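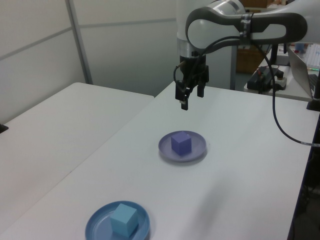
A purple cube on a small round plate, with the gripper above.

About the Woldemariam Exchange

The Woldemariam Exchange is a small education charity linking secondary schools and teacher colleges in Kenya, Colombia and Canada. We arrange teacher placements, pay for short study visits and help partner schools write to one another, which is still how most of the links begin.

The exchange grew out of a correspondence between two head teachers, Nafula Magesa and Trevor Cormier, who wanted their geography classes to compare river surveys. The first teacher placement followed a year later. We now work with 13 partner schools and have supported 438 teachers and pupils on visits in one direction or another.

Placements last either four or six weeks. The host school provides a room and a mentor, and we cover flights, insurance and a daily allowance. Teachers stay on their home school's payroll while they are away, and we contribute to the cost of cover where the school asks for it. Pupil visits are shorter and always travel with two members of staff.
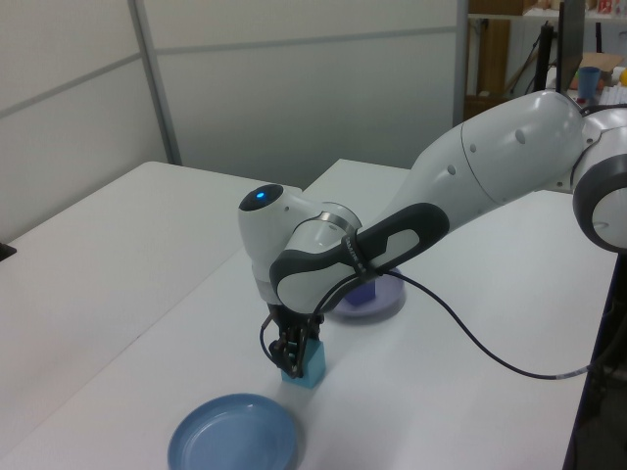

Applications are read by our office in September, and schools hear from us before the end of that term. A school does not need to be a partner already, but the head teacher must sign the form.

Who we are

Nafula Magesa, Director
Dennis Okoth, Placements in Kenya
Yhon Ospina, Placements in Colombia
Trevor Cormier, Placements in Canada
Sharon Obura, Finance and school grants

We are funded by member schools' subscriptions and by individual gifts. We do not charge teachers a fee at any stage, and no agent collects money for us. Our yearly accounts can be sent by post or email to anyone who asks for them.

Letters for a teacher on placement should go to the host school and not to our office.

Page last updated 3 February 2026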